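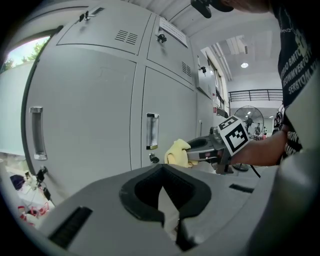
Yellow cloth, locker side. The tall gray doors behind.

Monday, October 5, 2020

Locker wipe-down and kit sort, changing area. I'm writing this up mainly so that next time somebody claims the yellow cloths "do the whole bank in one go" there is a page to point at.

The claim comes from the Brerkix leaflet, which says one cloth is good for 50 washes and needs no spray on painted metal. I doubt both. We bought a pack of 6 in January through Van Acker and I can't find anyone who kept track of washes, so the 50 will stay a claim. As for no spray, I tried a damp cloth on the lower edge of one door and then a dry one on the door beside it. Damp was better. Dry moved the dust toward the seam and left it there. The thin seams between doors are the worst part of these lockers anyway, and a bunched-up cloth doesn't get into them. Folded to a corner it does a bit.

Vent slots: did not bother. Brush job.

Still on the bench side:

1. Bag and envelope. White plastic bag, orange-brown paper envelope standing up inside. I'd like the paper kept away from damp cloths. Last time a packing slip from Narnska came out of a bag like this with the ink run, and we argued over 300 screws for a week.

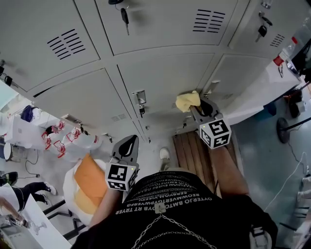 2. Keys. Black-headed keys are hanging in upper doors again. Fine while we clean, but the plan to "collect them afterward" has failed before. I would label them first and trust the plan second.

3. Bench. Brown slats, wipe along the grain. Drakov wax was suggested. The tin says good for 2000 hours of use, whatever an hour of use is on a bench. Not buying it.

Cloth storage is still unsolved. They get left wherever the last person stopped, all crumpled up, and then someone calls them clean.

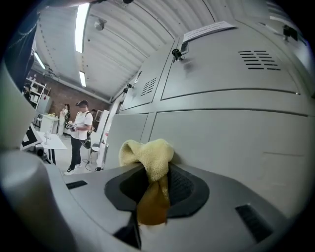

Yellow cloth again, bunched up. Louvered doors and paper notice behind.

The notice taped up on the cabinet needs larger print. To do: brush for the vents, key labels, a hook for the cloths. Retest dry against damp on a door that hasn't been touched, as my two may not have started out equally dusty.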